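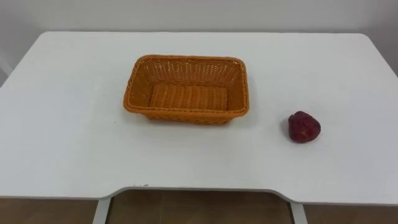
Household robots: your questions answered

Can a robot put the shopping away yet?

Some of it, slowly, and with somebody nearby to help if it gets into a muddle. Putting one strawberry into an empty basket on a clear table is well within reach for the better machines now. Emptying a full carrier bag, with the eggs wedged under a tin and the grapes escaping from their bag, is a much bigger job, and we wouldn't want to promise it to anyone this year or next.

Why does fruit give them trouble?

Well, we all learned as toddlers how hard you can squeeze a strawberry (usually by squeezing one too hard!) and a machine has to be taught the same thing from scratch. Every berry is a slightly different shape, it rolls when nudged, and the right grip for a lemon will bruise it. At Milterix we begin with single items and plenty of space, and only crowd the table once those are going well.

How many tries does it take to learn a chore?

More than most people guess. Our simple "item into basket" task took 700 demonstrations before we were happy with it, and the version with the basket moved to a new spot each time needed 2000. Folding tea towels is still going on, and Ruben Van Loon, who looks after that side of things, has asked us not to name a finishing date.

Will it work in my kitchen?

Possibly not as well as it does in ours, I'm afraid. A plain white table with a plain wall behind it is a kind place to work. Patterned worktops, shiny taps, low winter sun and a cat all make life harder. Our Song software copes with modest changes in lighting, but do please expect a good deal of patience to be needed at first.

What about shops and packing benches?

These are further along, and it's easy to see why when you spend a morning on one. The same few things arrive in the same few trays, the bench stays put, and there is usually a colleague a few steps away. In our Plostia bench trial the machine placed almost 100 items an hour, which a practised person would beat comfortably before their first cup of tea.

Is it safe around children?

We don't recommend it yet. Our trials are run with adults only, and there is a stop button within arm's reach at all times.

Can I buy one?

Not from us at the moment. We have 40 places on the home trial and all of them are taken, but the waiting list opens again in January and you're very welcome to add your name then.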